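Pre-Purchase Inspection Checklist, Tabletop Handling Cell
Sanirstead workshop, second arm
Filled in by Jarlath Cullinane, with comments as I went along

Hello all, and thank you for your patience with my handwriting last time. I've typed this one up. We are deciding whether to put a second arm into next year's budget, and the rule at Sanirstead is that we inspect what we already have before we ask for more of it. Marks are OK, FIX (needs money or a part) and ASK (needs a question to the supplier). My comments run on a bit, so skip to the money lines if you're in a hurry.

1. Floor, bench and mounting

1.1 Bench level and steady with arm at full reach: OK
I leaned on it rather hard and it didn't budge. Kamier quoted us for a heavier bench and I'd leave that out for now.

1.2 Mounting bolts checked with torque wrench: OK
All 6 done, paint marks renewed.

1.3 Walkway clear on the open side: FIX
Fine with one arm. With two we would be squeezing past the supply cabinet, and I would like the cabinet moved before October, well before any delivery.

2. Power and stopping

2.1 Emergency stop within reach of a seated person: OK
Tried it from the chair and then from the doorway side. The second arm must have its own button AND be tied into this one. Please put that in the order in writing, as I don't see it in the Yimyam quote.

2.2 Stop button tested under motion: OK
Tested 3 times at working speed, and it held each time.

2.3 Spare outlet on the same circuit: ASK
There's an outlet, bless it, but I don't know what else hangs off that circuit. An electrician's visit should go in the budget as its own line.

3. Guarding and people

3.1 Reach area marked on the floor: FIX
The tape is worn at the corner where we all turn. A new roll is petty cash, so I won't trouble anyone with a form.

3.2 Speed limit set for work beside people: OK
Set and locked. The password is with the shift book.

3.3 Training records up to date: FIX
Two of our newer folks still need the half-day session. Kusau offers it at the site, and I'd much sooner pay for that than for the extended software package.

4. Gripper and the things it handles
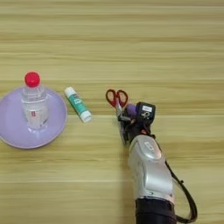 The gripper is where I'd like us to spend, and I hope you'll bear with me, as this is the longest comment on the sheet. Yimyam's price for a spare hand is $1,488, and the cheaper two-finger one from Kamier comes in at roughly half of that. The cheaper one is a perfectly decent tool if everything you pick up is a box, but look at what we ask of ours: it has the scissors clamped near the pivot with the red loops standing up and the blades down in the fingers, and on the same table are a glue stick and a capped water bottle, which want quite different handling. I'd plan for the better hand and a set of finger pads to go with it.

4.1 Finger pads free of nicks: FIX
Order pads in any case. They're the first thing to go when there are blades about.

4.2 Sharp items listed and approved for handling: ASK
Scissors are on the list. Could somebody confirm whether craft knives are meant to be? I'd say no.

4.3 Cable at the forearm free to move, no rubbing: OK
Please allow for a spare cable with the second arm, and check the lead time with Kamier.

5. Money lines

Spare hand, as quoted: yes
Finger pads and cable: yes, allow $100 and tell me if it's short
Electrician's visit: yes, price to come
Training through Kusau: yes
Heavier bench: not this year
Extended software package: not this year

Recheck item 1.3 after the cabinet is moved, and send the Yimyam quote back for the stop button wording before anyone signs it. I'm in the workshop most mornings until 11:30 if you would like to go over any of this with me.

J. Cullinane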